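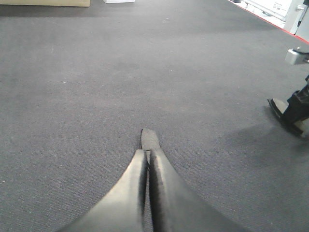 Small belt conveyor on office carpet - pull the carpet or leave it?

Workshop and Small Packing Rooms > Floors and Fixtures

Started Friday, June 6, 2025

dalton_pk
We took a ground floor unit at Flumdale in February. The last tenant was an insurance office and the whole place is dark gray low-pile carpet, glued down. It's in decent shape so we left it and moved in on top of it. We pack spare parts for sewing machines, mostly small boxes and padded envelopes, nothing heavy.

I bought a short used belt conveyor from Fostier for $425 to move boxes from the packing end to the label end. It runs fine. My questions are about the floor.

1. The conveyor settles into the carpet. I level it on Monday and by the end of the week one side is down a little and the belt starts walking toward that side.

2. Lint. The carpet sheds or catches every bit of fuzz and cardboard dust, and pale specks show up on dark gray like you wouldn't believe. I find fuzz around the end rollers too.

3. The landlord will let me take the carpet up if I pay for it. The quote was $1,600 to pull it, scrape the glue and seal the slab.

Is it worth $1,600, or is there a cheaper way to live with carpet under a conveyor?

marnie.t
What does the conveyor weigh? If it's a light one you can put almost anything under the feet and be done with it.

dalton_pk
165 pounds according to the dealer's sheet. I haven't weighed it. Two of us can move it without much trouble.

bricklayer_bob
Pull the carpet. I ran a packing room on carpet for four years and I'd never do it again. You can't sweep it, tape sticks to it, and a dropped box cutter blade disappears into it until someone kneels on it. Every cart you own pushes harder. People say low pile is fine and it is fine for a desk chair.

The price is the price. Divide it by how many months you have on the lease and see if it still bothers you.

marnie.t
I don't agree with that for a small shop. Carpet is easier on the feet and it's a lot quieter. We have hard floor in one room and carpet in the other and everybody wants to work in the carpet room. $1,600 is a lot of money to put into somebody else's building.

bricklayer_bob
Anti-fatigue mats exist. You can lift a mat and clean under it.

Rezaul Jayasinghe
How long is the lease? And is the conveyor staying in one spot, or do you roll it around? I'd answer differently depending.

dalton_pk
Three years with an option for two more. The conveyor mostly stays put. I roll it out of the way when we get a pallet delivery, which is maybe twice a month, and then I have to level it all over again. I'd like to keep being able to do that.

It has a red frame with a dark gray belt, red legs, small hardware at the floor. The belt is a bit smudged but there's life in it. The side rails are straight, I put a long level on both of them before I paid. So I'm fairly sure the trouble is underneath.

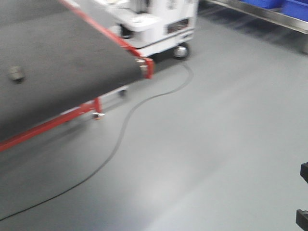 Rezaul Jayasinghe
Then I would leave the carpet and put a hard pad under the conveyor. One sheet that covers the whole footprint, not separate squares under each leg. With separate squares each one sinks by its own amount and you are back where you started. One stiff sheet spreads the load and stays flatter.

3/4 inch plywood, sand the edges, two coats of floor paint. Round the corners so nobody catches a toe.

marnie.t
Agree with the single sheet. Paint it a light color and you'll see anything you drop on it.

bricklayer_bob
A sheet of plywood on carpet is a trip edge in a room where people walk around carrying boxes. You've traded a leveling problem for an ankle problem. It also slides if somebody leans on the conveyor. I've seen one go a foot sideways.

Rezaul Jayasinghe
Mine has not moved in two years. The carpet grips the rough side of the ply. If you paint the underside it will slide, so don't paint the underside.

The edge is a fair point. I screwed a rubber ramp strip along the side where people walk and left the other sides alone.

dalton_pk
Rezaul, how do you get the conveyor on and off it? Mine would have to roll up the edge.

Rezaul Jayasinghe
The same ramp strip. Push slowly, one end at a time, and have a second person hold the far end. Mark where the legs go with paint marker. When it comes back to the marks it should need very little adjustment, provided the sheet itself has stayed where it was.

gus_in_shipping
Before you spend anything, check whether the belt tracking is really the floor. Used belts walk for other reasons. Gunk on a roller will do it, so will a tail roller that's not square. Clean both rollers with the power off and the plug pulled, then run it with nothing on it for ten minutes and watch which way it goes. If it drifts the same way after you've leveled it properly, the floor isn't your problem.

Make tracking adjustments a quarter turn at a time and let it run between. Most people crank it one full turn, see nothing, crank it again, and then the belt's rubbing the opposite rail.

dalton_pk
I'm guilty of the full turn. I'll do the clean and the empty run tonight after we close.

hollis55
I went another way on this. Domański sells interlocking hard vinyl tiles meant to go over low carpet. I did a strip the length of the packing line for $125. No glue, and they come with me when I leave. They flex a bit under a cart but you can sweep them.

bricklayer_bob
Hard vinyl tiles over carpet open up at the joints. Give it a year.

hollis55
Eighteen months so far. One joint has lifted, by the door, where the pallet jack crosses. The rest are tight. I wouldn't put them under anything I needed dead level, though. For that I'd use Rezaul's plywood.

marnie.t
On the lint: vacuum before you start in the morning, not at the end of the day. At the end of the day everyone's tired and does the middle of the room only. We use a Jillis upright with the brush bar off. With the brush on, it pulled up more fuzz than it collected. Go under the conveyor with the hose and do the rollers with a dry rag while you're down there.

Also keep flattened cardboard off the floor. Cut cardboard edges make most of that dust. Boxes can go on a shelf or a pallet.

dalton_pk
We do have boxes standing on the carpet and I've been meaning to get a shelf up. Noted on the brush bar, ours has been on the whole time.

gus_in_shipping
Does anyone there get zapped in winter? Belt plus carpet plus dry air can be lively. If your parts are all metal and plastic it's an annoyance and no more than that. If you handle boards for the computerized machines I'd be more careful.

dalton_pk
We got some shocks in February off the door handle. We do sell a few control boards, they come to us already bagged and we don't open them. Good point though, I'll keep those off the belt.

Update. Did what gus said. There was a band of old tape residue on the end roller, came off with a plastic scraper and some elbow grease. Ran it ten minutes with nothing on it. It still drifts, but less than it did. Then I put folded cardboard under the low side just as a test and it ran down the middle. So I'm calling it part roller and part floor.

gus_in_shipping
That's about what I'd expect. Don't leave the cardboard in, it'll crush.

dalton_pk
Already out. I'm getting a sheet of 3/4 ply Saturday and the rubber strip for the walking side. The carpet stays for now. If I take the two-year option I'll look at the $1,600 again.

bricklayer_bob
You'll be pulling it. Save the quote and ask if they'll hold the price.

Rezaul Jayasinghe
Let the paint cure a few days before you roll anything onto it. I didn't wait and the feet left rings.

hollis55
What paint did you use? Mine on the shop steps peels every spring.

Rezaul Jayasinghe
Porch and floor enamel from the hardware store, gray. Primer first. I'd have to look at the can for the name.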